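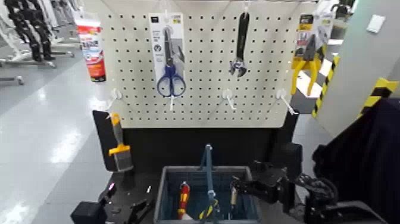

Fig. 7. Pegboard panel with scissors, wrench and pliers hung.

4. Fitting and loading the Indell wall panel

Read this section through before drilling. The panel is supplied with the Remis fixing pack. Panels sold under the Tandasow name use the same pack and the same steps.

Caution: check the wall for pipes and cables with a detector. Do not drill directly above or below a socket or switch.

1. Hold the panel against the wall and mark the two top corner holes.
2. Check the marks with a spirit level. Correct them now - the slots allow very little movement later.
3. Drill with an 8 mm masonry bit and push in the plugs until flush.
4. Place a spacer over each plug. The spacers keep the panel clear of the wall so that the hooks can pass through.
5. Drive the top screws, leave them slightly slack, then mark and drill the bottom holes.
6. Tighten all screws by hand. Do not use an impact driver.

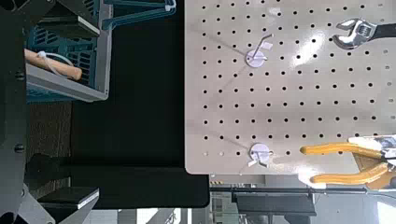 Fig. 8. Two hooks mounted, one near the bottom edge.

Note: on plasterboard, use the cavity fixings (part 2758, ordered separately from Ķēniņš). The plugs in the pack are for brick and block only.

7. Leave the panel unloaded overnight if filler was used in any hole.
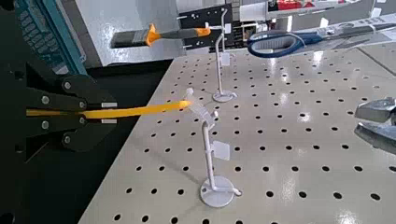
8. Load the panel from the bottom row upwards, heaviest items first. Recheck the screws after a week and again each June.

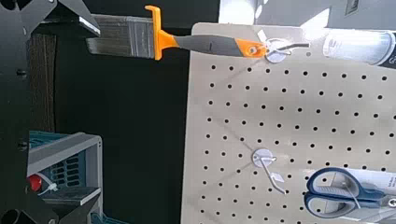 Hook spacing depends on the widest part of each item, so lay the tools out on the floor before fixing any positions. Items with a hanging hole in the handle, such as a paintbrush, go straight on to a single hook. Items without one need a pair of hooks or a loop of cord.

Issue 2, April 1, 2024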